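Setting Up a Tabletop Arm Without Losing Your Breakfast

Posted 12/3/19 by Urszula Borkowska

You have an arm, a table and a free evening. You also have a firm belief that it will all be running by nine. Let's begin.

Step 1. Bolt the mount down first. The table can be anything flat and heavy that you're willing to drill. Ruth Sotelo used a door once, and the arm walked it into a bookcase.

Step 2. Plug in power and signal, then move every joint by hand through its full range with the motors off. Watch the cables while you do it. Leave enough slack for the wrist to turn all the way over, then leave a little more. Tie them at the base only. If you tie them at the elbow, the arm will find out before you do.

Step 3. Put things on the table. Start with large, dull objects and work up to fruit. A mug is a fair test of how well you can line up with a handle. A strawberry is a fair test of your grip settings and your mood. 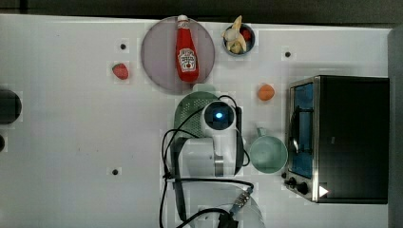
Garside Shared Workshop, Robot Arm Group

Step 4. Get the tall and heavy stuff to the sides. Our toaster oven lives on the right, with its door facing the mug. Before you run anything, teach the arm a box it can't leave, and keep the oven's walls outside it. We set our margin at 100 millimeters and have felt smug ever since.

Step 5. Run the first moves at 7 percent speed. It's like watching paint dry, except the paint can knock over the ketchup. Keep one hand on the stop button and the other away from the table.

Step 6. Save your settings under a name you'll recognize. "final2" is not that name. Ask Henryk.

Once a move has worked ten times in a row, raise the speed a notch and go back to Step 5. Spare cable ties are in the drawer marked Foluvow, under the fuses.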